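Progress Report to the Preltton Fund
Small Business Legal Help Desk, second reporting period
Prepared by Reto Mayrhofer, project lead, Jurkar Legal Aid Office

1. Purpose of this report

This report covers the work of the help desk from the end of the first period until the close of June. It follows the order of headings in the grant agreement, with one change: I have moved the section on staffing before the section on spending, since the spending is hard to understand without it. The financial table is sent separately by our bookkeeper and is not repeated here.

For readers at the Fund who are new to the file, the help desk gives free legal advice to owners of very small businesses who cannot pay a private attorney. Most of them rent their premises, have few or no employees, and come to us with a lease, a contract or a letter that they do not fully understand. We do not go to court for them. We read, we explain, we write letters, and when the matter is too large we send them to a law firm that has agreed to take such clients at a reduced fee.

2. Cases handled

During the period we opened 660 new matters. Leases are again the largest group. After them come unpaid invoices, disputes with suppliers, and questions on forming or closing a company. Employment questions have grown compared with the first period, mostly from owners who are hiring their first worker and want to know what they must put in writing.

I would like to say a few words on the leases, because the Fund asked about them in its last letter. The typical problem is still the renewal clause. The tenant believes that the lease continues by itself, and the landlord believes that it has ended. Often the text supports neither of them clearly. In such cases we first ask the client to collect every letter and every receipt, and only then we write to the landlord. This takes more time at the start, but the letters we send are better, and we receive fewer angry phone calls in return.

A second lease problem is the personal guarantee. Many clients have signed one and do not know it. When the business is closed, they learn that they must still pay from their own savings. We can do little at that late stage except negotiate, so we now check for a guarantee in every lease that comes through the door, even when the client has asked about something different.

The unpaid invoice matters are shorter. A clear letter on our letterhead, with the contract attached and a fixed term for payment, is what we send in nearly all of them. Where the debtor disputes the quality of the work, we suggest mediation. The mediators at Stusa have continued to give us appointments in the early evening, from 5:30 p.m., which suits shop owners who cannot leave during the day.

3. Staffing

The agreement provides for two attorneys and one intake worker. For a part of the period we had only one attorney, as the second position was open longer than planned. We advertised it, we had a good candidate, and she accepted another offer shortly before signing. We then advertised again. The position is now filled, and the new attorney has a background in commercial leases, so she could take over files without long training.

While the position was open, the firm of Kumarasinghe lent us an associate on certain afternoons. The firm asked for no payment. He took the company formation matters, and this allowed our own attorney to stay with the leases. We have thanked the firm in writing and we ask the Fund to mention it as well, if it publishes a list of supporters.
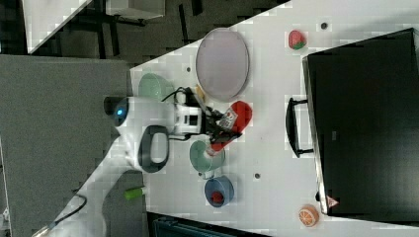

The intake worker has stayed the same since the beginning, and I consider this the main reason why the gap did not hurt the clients more. She knows which papers are needed for which kind of matter and asks for them on the first call. When the client arrives, the file is mostly complete. The waiting time for a first appointment did become longer during the gap. It has since come down, but it is not yet at the level that we promised in the application.

4. Written guides and workshops

We promised two new written guides for this period. The first one, on reading a commercial lease, is finished and printed. It follows the order in which a lease is normally written, and explains each part in everyday words. We tested the draft with former clients before printing. They found the chapter on shared costs too difficult, so it was written again from the beginning, with a worked calculation.

The second guide, on hiring a first employee, is late. The text is complete, but the part on payroll taxes must be checked by a tax adviser, and the adviser who had agreed to do this became ill. We have found another one. I expect the guide to be ready for the printer early in the next period. No additional cost comes from this delay.

Of the lease guide we printed 4000 copies. They are available at our office, at the public library branches and at the business license counter in the city hall. The counter staff have already asked for a second delivery — a good sign, although I cannot say how many of the copies are really read.

The workshops were held as planned. The subject which brought the most people was again contracts with suppliers. The workshop on closing a business had a small attendance, and I believe the title is the cause. People do not like to be seen walking into a room with this name on the door. We will offer the same content under the title "Changing or Ending Your Business" and compare.

5. Spending

Spending is below the plan in salaries, for the reason given in section 3, and slightly above the plan in printing. The printing became more expensive because we chose a larger type size after the test readers complained. All other lines are within the limits.

We ask for permission to carry the unspent salary money into the next period. We would use it to open the desk on an additional evening each week, until the waiting time has reached the promised level. If the Fund prefers that the money is returned, we ask for a short notice in writing, so that we do not announce the evening hours too early.

6. Difficulties

Apart from the open position, there are two matters I should report.

The case management software was changed by its supplier, and the old reports can no longer be produced in the same form. For this reason the matters in this report are grouped a little differently than in the first one. Company formation and company closing are now one group. We keep a note in each file, and we can separate them by hand if the Fund needs this.

The other difficulty is conflict of interest. In a small city it happens that both sides of a dispute come to the same desk. We check the names at intake, and the side who came second is sent elsewhere. This is correct under the professional rules, but it is hard to explain to a person who sees only that the neighbor was helped and he was not. We have now written a short information sheet for this situation, with the addresses of other services. It was reviewed by our board and is in use.

7. Plan for the next period

The hiring guide will be printed and distributed. The new attorney will take over the lease clinic completely, and I will return to supervision and to the quality check of closed files, which was done only in part this time. We will also begin a follow-up by telephone, in which former clients are asked what happened after our letter was sent. Until now we know this only when the client calls us back.

I would be glad to receive the Fund's comments, especially on the question in section 5. The best time to reach me by phone is before 10 a.m.

Reto Mayrhofer
Jurkar Legal Aid Office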